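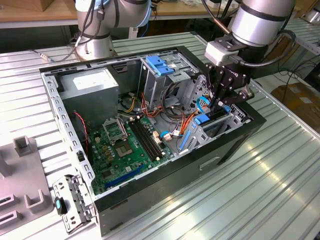 **Workshop inspection record: assisted dismantling of desktop computers**

Site: Trerkar repair workshop
Inspector: Lorraine Grimshaw
Bench lead: Rangi Whitelaw
Period covered: November
Reviewed by: Jaruwan Chuensuk

This record forms part of the Ludon review into whether two-arm machines may take over routine bench work from staff. It covers the removal of storage drives from desktop towers. Each item is marked Met, Partly met or Not met. Comments are binding on the bench lead unless withdrawn in writing.

## Part A: Before power is applied to the arms

- [x] **A1. Mains lead removed from the computer and stored away from the bench.** Met.
- [x] **A2. Computer laid on its side with the interior facing up.** Met. Staff still carry out this step by hand. The machine has not been approved to turn a full tower.
- [x] **A3. Side panel removed.** Met. Also done by hand.
- [ ] **A4. Loose parts cleared from the bench.** Partly met. A detached metal bracket was left beside the case. It is to go in the parts tray before the arms are enabled.
- [x] **A5. Emergency stop tested from both operator positions.** Met. Tested by Ashton Hollis at the start of each shift.

## Part B: During removal

- [x] **B1. Gripper closes on the plastic carrier and not on the drive body.** Met.
- [x] **B2. Speed limit set to 200 mm per second inside the case.** Met. The limit outside the case remains 300 mm per second.
- [ ] **B3. Internal cables held clear of the drive bay.** Not met. The power cables cross the middle of the case in a bundle and the machine has no means of tying them back. A member of staff must do so beforehand.
- [x] **B4. Operator remains at the bench throughout.** Met. 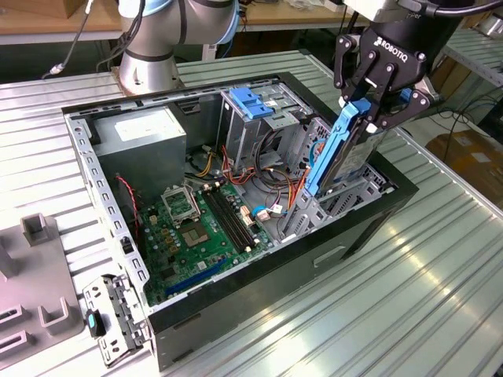

## Part C: After removal

- [x] **C1. Drive label checked against the job sheet.** Met. Read by the operator.
- [ ] **C2. Drive placed in a padded tray.** Partly met. Nikau Stubbs reports that the tray was moved between jobs, and the arm had to be taught its position again.
- [ ] **C3. Case closed and panel refitted.** Not met. Outside the machine's present abilities.

## Inspector's comments

The workshop handled 455 towers in the last review period, almost all by hand. Management has asked whether the arms could take on a share of that number without constant supervision. My answer at present is no.

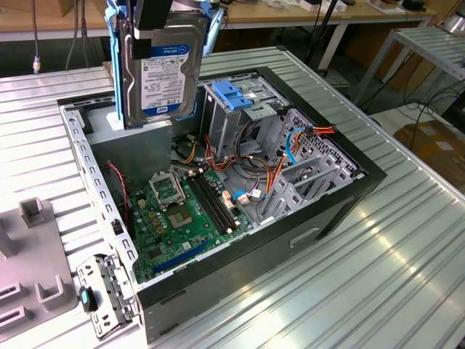 Item C1 needs a clearer rule. Staff at Nindent have asked that labels be read while the drive is still in the gripper, so that a wrong unit can be returned to its bay at once. I support the request where the drive is held upright with its label showing, as with the 1.0TB WD Blue held above the open case. The operator should read it from the marked position and must not lean over the bench to do so. Where the label is turned away, the drive is to be set down first.

Lifting a drive is a small part of the job. Sorting cables, finding a dropped screw and noticing a cracked clip remain work for people, and the staffing plan should continue to say so.

**Actions**

1. Rangi Whitelaw to fix the padded tray to the bench (C2).
2. Ashton Hollis to add cable tying to the preparation sheet (B3).
3. Jaruwan Chuensuk to obtain a quotation from McKinnon for 5 further trays.

Approval for supervised use is continued. Approval for unsupervised use is withheld.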